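Venckus farmers market to move to Wirer Street lot

The Venckus farmers market will leave its spot behind the library this month and set up in the parking lot on Wirer Street, the town council decided in a 5-1 vote.

The move takes effect with the first Friday market of the season. Hours will stay the same, with stalls open from 2 p.m. until 7 p.m.

The library lot has been home to the market for 13 years. It is being torn up for a new storm drain, and the work is expected to run through the fall. Council members had looked at closing a block of Main Street instead, but the bus company objected to the detour.

"Wirer Street has more room and it drains better," said Inese Juška, who manages the market for the town. "What it doesn't have is shade. We're telling vendors to bring canopies and weights."

The new lot measures 3,614 square yards and can hold up to 60 stalls. Last season the market had 44 regular vendors, most of them selling fruit, vegetables, eggs and cut flowers.

Stall fees will go up by $3 a day. The town says the extra money will pay for portable restrooms, which the library used to provide. Vendors who have already paid for the season will not be billed for the difference.

Kristaps Kalniņš, who grows berries and tomatoes north of town, told the council he could live with the fee but was worried about the entrance. Trucks will have to come in from the Wirer Street side and leave through the alley behind the Vistero hardware store -- a tight turn for anyone pulling a trailer.

Juška said the alley will be closed to other traffic from noon to 2 p.m. and again after 7 p.m. on market days. Vendors with trailers are asked to arrive first.

The lone vote against the move came from council member Normunds Vaher, who said people living at the Sarnico Apartments would lose street parking every week. The building has 48 units and no garage. Vaher asked for resident permits on the two nearest blocks, and the council agreed to take that up at its next meeting.

Shoppers can park free at the middle school, a five-minute walk away. The town collected 486 responses to a survey about the market over the winter, and parking was the most common complaint. 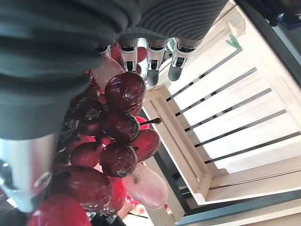
VENCKUS, May

Fruit growers have until the end of the month to sign up for the market's shared table, where anyone with a few crates to sell can rent space by the day. The table is meant for backyard growers and small orchards that do not have enough for a full stall.

Salma Saber and Sumeya Teshome will run it again this year. Sellers must bring their own price signs and a scale with a current county sticker. Unsold fruit has to be picked up by 7:30 p.m.

Forms are at the town clerk's office and at the market information tent.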